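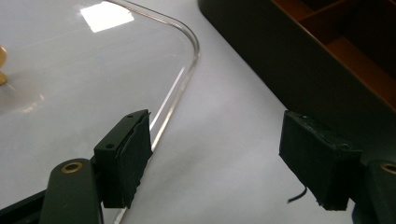

The clear lid on the demonstration table at the Stikley open day.

I'll admit I went along to the Stikley cookware open day mostly for the free parking and the promise of a factory-seconds bin. It is 70 kilometres each way from our place, which is a long drive to look at frying pans, but I'd had a flyer stuck to the fridge since June and the weather was good for nothing else.

Stikley bring in and finish pans for a handful of labels, Josley being the one you'll know from the department store catalogues. The building is a grey shed behind a tyre shop. You sign in, you're handed a sticker for your jumper, and then you are more or less left to follow the arrows on the floor.

First stop was the coating room, seen through a window. I can't tell you much, as the lights were off. A poster beside the window claimed 300 "quality moments" in the life of every pan. I asked what a quality moment was and was told it was any time someone looked at it. Right.

The divided pans were what I'd come for. We have a square one at home from Voß, bought second-hand, and I've never made my mind up about it. The idea is that you cook a whole breakfast at once, egg here, mushrooms there, tomato in the third section, bacon in the last. Lovely idea. My trouble is that bacon wants a different heat from an egg, and one burner gives you one heat - unless you shuffle the pan about, and then you may as well have used two pans and been done with it.
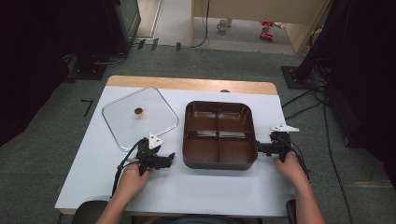
The brown is a nice colour, I'll give them that, a proper glossy chocolate inside, and the walls are deeper than on ours. Four equal compartments, though, and I'd question the equal part. I have never in my life wanted the same amount of mushroom as bacon. One big section and a couple of small ones would suit most households I know. The handle is short and black. Short is handy in the cupboard and less handy over a gas flame, so I'd want to use it for a month before saying anything kind.

As for the lid, a see-through lid is sensible enough on a pan like this where four things are finishing at different times. The metal rim looks smart. I'm less sure about a rim on a lid as a thing to keep clean, having spent too many evenings going round one with an old toothbrush. The little knob in the middle is small for my hands, never mind my hands in an oven mitt. And a lid that covers all four sections at once means that if the tomatoes are steaming, the egg is steaming too. I put this to the young bloke at the desk and he said most customers "adapt". I'm sure they do.

The talk at the end was given by Estum, who supply the boxes, and it was the best part of the day. Apparently square pans are murder to pack if the corners aren't rounded enough, and a surprising amount of thought goes into a cardboard insert. The model on show goes out as number 924, for anybody hunting for one.

The seconds bin was about 6 items deep by the time I reached it, and all of them were saucepan lids in a size I don't own. Tea was free, biscuits were a dollar. I came home without a pan and did eggs in the old cast iron, with the mushrooms in a separate one next to it.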